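Ticket 147: Towel folding, general
Queue: Chores / Soft goods
Status: Open (reopened twice)
Priority: Medium, was High until the demo got moved
Site: Tolteo

Summary
Robot is asked to fold a hand towel into thirds and put it on the stack. Robot folds towel into something. Stack declines to remain a stack.

Expected
A towel a hotel would not be ashamed of.

Observed
First fold is fine. Second fold catches the top layer only, so the towel opens up again as the arm pulls back, and the policy, seeing an open towel, starts over. Left alone it will do this until somebody gets tired. The longest uninterrupted run so far is 40 minutes on one towel. The task monitor logged it as "in progress," and I can't fault the task monitor.

Log

Entry 1
Reproduced on the Durnberg build, every time, with the blue towels. Does not reproduce with the dish cloths, which are thin and stay where you put them. Closed by somebody as "use dish cloths." Reopened by me. The customer has towels.

Entry 2
Checked the obvious. Wrist calibration good. Finger pads clean. Gripper force at the default. Raised the force one step and the robot now grabs both layers plus a pinch of whatever is under them. On the first try it folded the towel and the table cover together, very neatly, the best fold we have on record. Put the force back.

Entry 3
Suggestion from the Nasr side: slow down the approach. Did so. It now fails at the same step, only later. The slow version does look more thoughtful, and I expect it will do well with visitors.

Entry 4
Pulled the training set. There are 2,000 towel demonstrations in it, which sounded like plenty until I watched a batch of them over lunch. Nearly all start from a towel laid flat and square to the table. The people who recorded them were being tidy. Real towels come out of the dryer in a lump, and the robot has seen a lump so rarely that it treats the first corner it finds as a personal success and builds from there.

Also, in the demos the person slides a finger between the layers to check before lifting. It's quick and you'd miss it at normal speed. Our robot has no finger to spare and no idea why the person paused, so it has learned the pause. It stops above the towel for a moment, respectfully, and then grabs the top layer.

Entry 5
Plan agreed: record new demonstrations with the hand-held grippers instead of bare hands, so that whatever the person manages to do is at least something a gripper can do. Start from a lump. Include bad starts and recoveries. No tidying between takes.

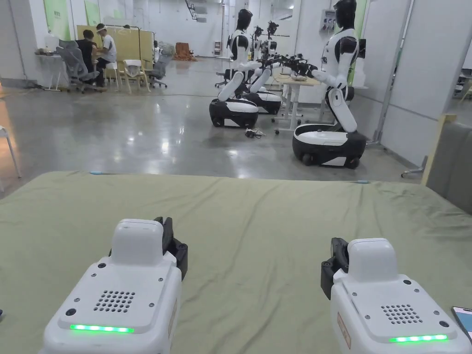
First batch is 13 takes, all from a lump. I recorded most of them myself and would like it noted that folding a towel with a pair of grippers is a humbling activity. You lose all feeling for how many layers you have. By the third take I was also grabbing the top layer only. My own mother would have reopened this ticket on me.

What finally helped was dragging the edge toward me across the table before pinching, so the layers bunch and there's a thick lip to grab. Wrote that up in the recording notes as "drag, then pinch." Please do it the same way each time, including those of you who have a better way.

Entry 6
Retrained overnight with the new takes weighted up. Second fold now holds on around half the attempts. New behavior: it drags the towel toward itself with great confidence and sometimes keeps dragging until the towel is on the floor. It then looks at the table, finds no towel, and reports the task complete. By its own lights it has a point. Filed separately with Tonton, who own the completion check.

Entry 7
Question came in through the account manager: can the machine do laundry yet, yes or no, they need it for a slide.

Answer sent: It can fold a towel if the towel is dry, by itself, on a table, not too fluffy, and you have somewhere to be later. It can't do a fitted sheet. I can't do a fitted sheet either, so please keep that off the slide. Carrying a basket from one room to another works well. Loading the washer works if the door is already open. Socks get picked up fine, and matching them has not been attempted on anything but white ones, where every match is correct.

They put "Yes" on the slide.

Workaround for now
Use the thin cloths for anything a customer will watch. If it must be towels, set the attempt limit to two and have a person stand nearby. The person should not help before the limit is reached, as the arms don't know you're there to be kind.

Still to do
- More takes from a lump, different towels, at least one with a fringe
- Cap the drag distance
- Remove the pause, or give it a purpose
- Tonton: decide whether a towel on the floor counts as done
- Change the status field so it stops saying "Resolved" whenever someone opens the ticket on a phone

Next update in June, after the retrain.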